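Groen Residents Board > Local Government > Plomley Road water connections, 4 years on

kmarsh_46
Went to the ward meeting in January to ask about the Plomley Road connections. The council approved 1,027 household water connections and we were told the work would take 18 months. My street is still filling buckets from the tanker. Has anyone been given a date in writing? I was told to fill in another request form at the housing office, the pink one, even though I handed one in last year.
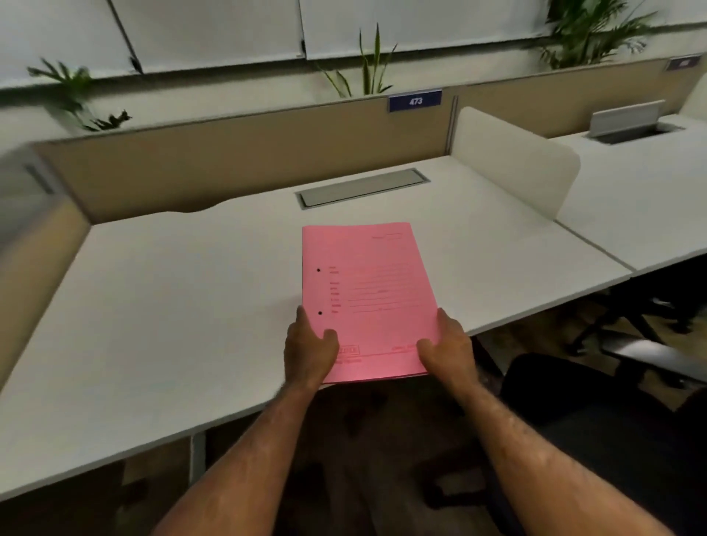

Reply 1
tess.o
No date in writing. I asked Watero, the contractor, and they said they can't talk to residents and I should go through the council. The council said to ask Watero.

Reply 2
Yaw Aryee
I live on the upper end and we were connected in October. Pressure is low in the mornings but there is water. So it isn't right to say nothing has been done. The hold-up on the lower end is the pump station at Muvham. The pipes are in the ground but there is nothing to push water through them.

Reply 3
kmarsh_46
I didn't say nothing has been done. I said my street has no water, and it doesn't. How many houses on your end are connected?

Reply 4
Yaw Aryee
21 on my block. I don't know about the other blocks.

Reply 5
dlb
The pump station was in the first budget. Then it was moved to the next year, then moved again. It's in the minutes if you ask the clerk for them. I don't blame Watero for this one. They can't build what the council hasn't paid for.

Reply 6
tess.o
Watero was paid for the trenching on Kiln Street and left it open through the rainy season. My neighbor's wall cracked. So I do blame them for some of it.

On the forms, I have sent in three and never got a reference number for any of them. I think they go straight in the trash.

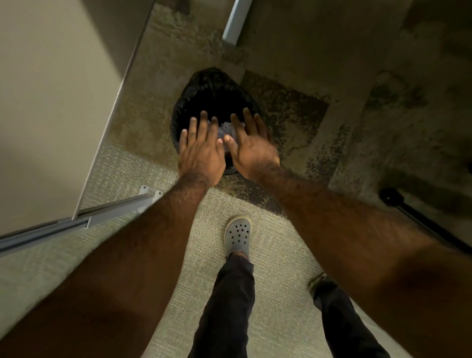
Paper in the office bin

Reply 7
dlb
You can't know that. The office changed its filing last year and older requests had to be entered again by hand. Ask for a stamped copy when you hand it in. If they won't stamp it, write down the time and who was at the counter.

Reply 8
kmarsh_46
I did ask for a stamp. They said the person who does it was out until 2 p.m. I waited until 3 and then had to pick up my kids.

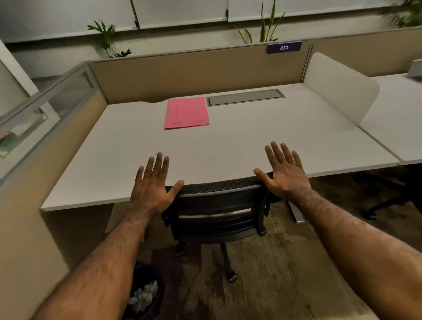 When I called the next morning they said my account wasn't on the Plomley Road list at all. It's on the Groen East list, and that one has no contractor yet. My house has been on Plomley Road the whole time I've lived here.

Reply 9
Yaw Aryee
That's a mapping error. Two houses near me had the same thing. Take your rates bill to the planning desk, not the housing desk, and ask them to correct the plot number. It took six weeks for them.

Reply 10
tess.o
Six weeks to fix a plot number is too long when people are carrying water.

Reply 11
kmarsh_46
I'll try the planning desk and post what they say. dlb, which month's minutes have the pump station vote?

Reply 12
dlb
June, second item. The later one is in the November set.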